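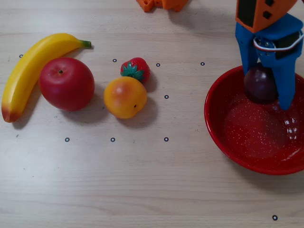
Ronum Adds Play Fruit to Its Lesia Tabletop Line

Ronum will begin selling a set of artificial fruit in August under its Lesia name. The set includes a banana, an apple, a strawberry, a plum and a round orange-yellow fruit, and comes with a red bowl.

The fruit is meant for play kitchens, classrooms and store displays. The apple is mostly deep red with lighter pink patches, and the strawberry has a seed-dotted surface and green leaves.

"Teachers asked us for fruit that children could sort and put away in one bowl," said Kittipong Intarasuk, product manager at Ronum. "We spent two years on the colors."

The set is recommended for ages 3 and up. Mansour will carry it in 70 stores, and schools can order directly from Ronum.

Media contact: Kittipong Intarasuk, Ronum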